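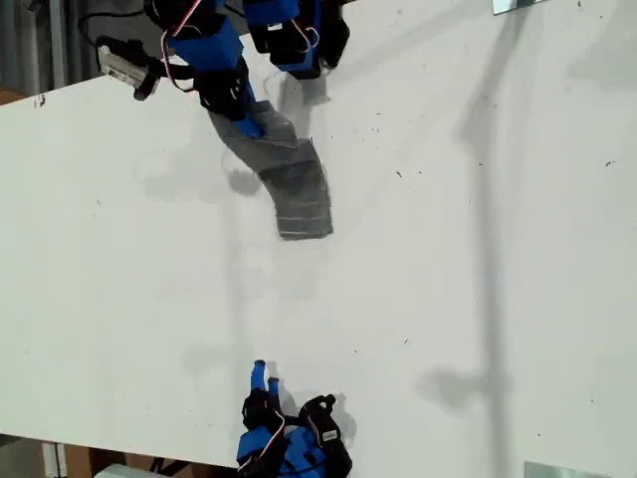

メーリングリスト > 教育機器導入検討 > 双腕アームキット

最終更新:7月

この記事は3分で読めます

件名:Re: Clarnilon双腕キットの評価結果の共有について

導入検討部会 各位

平素より本会の活動にご協力を賜り、厚く御礼申し上げます。Kaewsai工科専門学校 実習機器担当です。
先般ご照会のありました、Cunden社の卓上双腕アームキット「Clarnilon」について、当校における評価の経過をご報告いたします。先にご照会の全文を引用いたします。

> Kaewsai工科専門学校 実習機器ご担当者様
>
> Lolldale地区技術教育センター事務局です。
> 当センターでは、次年度の制御実習に使用する小型アームの
> 選定を進めております。貴校にて「Clarnilon」を試用中と
> 伺いましたので、差し支えのない範囲で下記をご教示ください。
>
> 1. 組立に要する時間と、受講者のみで完了できるか否か
> 2. 布など柔らかい対象物の取扱いについての所見
> 3. 保守部品の入手性と、販売元の対応
> 4. 貸出制度の有無
>
> なお、当センターの想定は1班あたりアーム2台の構成です。
> ご多忙のところ恐縮ですが、土曜日の部会までにご回答を
> いただけますと幸いです。

以下、項目の順に回答いたします。

1. 組立について
部品箱には青色のブラケット、黒色のサーボモーター、赤白の配線一式が同梱されています。ねじの種類が似通っており、初回は仕分けに時間を取られました。当校では2年次の学生が2コマを使って1組を完成させ、教員の補助を要したのはサーボの原点合わせのみです。原点がずれたまま組み上げると指先の開閉幅が左右で揃わず、分解してやり直すことになります。説明書の該当頁には図が1点しかなく、改善をCunden社に申し入れております。
配線は関節の外側を回る構造です。可動域の端まで動かすと引っ張られる箇所があるため、余長を取ったうえで固定してください。

2. 柔らかい対象物の取扱いについて
白い天板を挟んで2台を向かい合わせに置き、灰色の布を対象として課題を組みました。一方の指先で布の端を押さえ、もう一方で反対側の端をつまんで折り返すという内容です。連続200回の試行を行い、折り返しまで完了したのは632号機と呼んでいる組で過半、もう一組ではそれを下回りました。両者の差は主として指先の摩耗によるものと考えております。
指先は細い青色の部品で、押さえる動作には十分な剛性があります。一方、薄手の布を天板から拾い上げる動作では滑りが目立ちました。布の端に折り山がある状態から始めると安定いたします。天板に糸くずや細かなごみが残っていると、布の下に入り込んで位置がずれることがありますので、授業ごとの清掃を手順書に加えました。
照明についても一点申し添えます。支柱の影が作業面に長く落ちる配置では、画像による布の輪郭検出が不安定となりました。灯具の位置を変更できない教室では、事前の確認をお勧めいたします。

3. 保守部品および販売元の対応について
サーボは単品で購入でき、注文から到着までは在庫品で1週間以内でした。指先は2本1組での販売です。ブラケットの単品販売は現在のところなく、破損時は関節ごとの交換となります。サーボの公称寿命は3000時間とされておりますが、当校の使用実績はこれに遠く及ばず、判断を差し控えます。
問い合わせへの回答は概ね翌営業日にありました。ただし、制御用ソフトウェアの更新に関する案内は英語のみです。

4. 貸出制度について
教育機関を対象とした30日間の試用貸出があります。往復の送料は借用側の負担で、消耗品に当たる指先は返却時の検査対象から除かれます。2台構成での貸出を希望される場合は、申込書の備考欄にその旨をご記入ください。標準の申込では1台のみの発送となり、当校もこの点で再申請を行いました。

総合的には、関節制御の基礎から両腕の協調動作までを同一の機材で扱える点を評価しております。他方、布の把持を主たる課題とされる場合は、指先の予備を班ごとに1組ご用意いただくことを推奨いたします。

試行記録の集計表と当校の手順書は、部会の共有領域に掲載いたします。ご不明の点は本メーリングリスト宛にお寄せください。

Kaewsai工科専門学校 実習機器担当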